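Pullow Grasp Planner
Picking software for soft, awkward and jumbled things

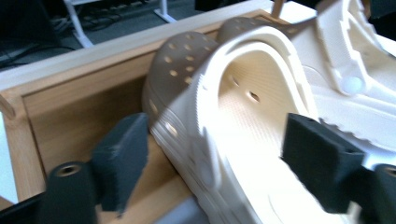 What it does

Pullow looks into a box, decides which item to go for first and tells the gripper where to close. We wrote it for the sort of goods that give ordinary pickers a headache – foam clogs, slippers, sponges, anything that bends when you squeeze it and lies at whatever angle it likes. Shoes are a lovely test, as it happens, because one may be the right way up while its neighbour is showing you its sole, and they do like to tuck themselves under one another.

For every item it finds, the planner suggests up to five places to hold it and puts them in order. Pinching across the body of a shoe usually comes out near the top, with one finger on the outer side and the other inside the heel opening. You can see the whole list on screen and drag a favourite upwards if you know your stock better than we do (you very probably do!).

Pale goods and strong light

Cream and white foam under a bright lamp can wash out until two shoes look like one. Abhishek Awasthi spent most of August on this part, and the current version compares several exposures before it draws the line between neighbours. If it still can't separate them it will say so and try another item first.

Fitting it to your gripper

Pullow works with any two-finger parallel gripper. You enter the pad width, the widest opening and the most force you are happy with, and the set-up screen takes you through the rest. Padded fingers are fine – there is a separate setting for foam pads, which squash a little as they close, and it's worth checking again when the pads have worn.

What comes with it

Planner and viewer, for 2 workstations
Set-up guide, printed and on screen
100 sample picks to replay and practise on
Support by telephone and email for 6 months

Trying it out

We keep a demonstration cell at our Ustbridge workshop and you are very welcome to bring a box of your own goods along. Ask for Kaja Paulauskas, who looks after visits. Orders and upgrades go through the Plalthorpe office.

Page last updated 2019-09-13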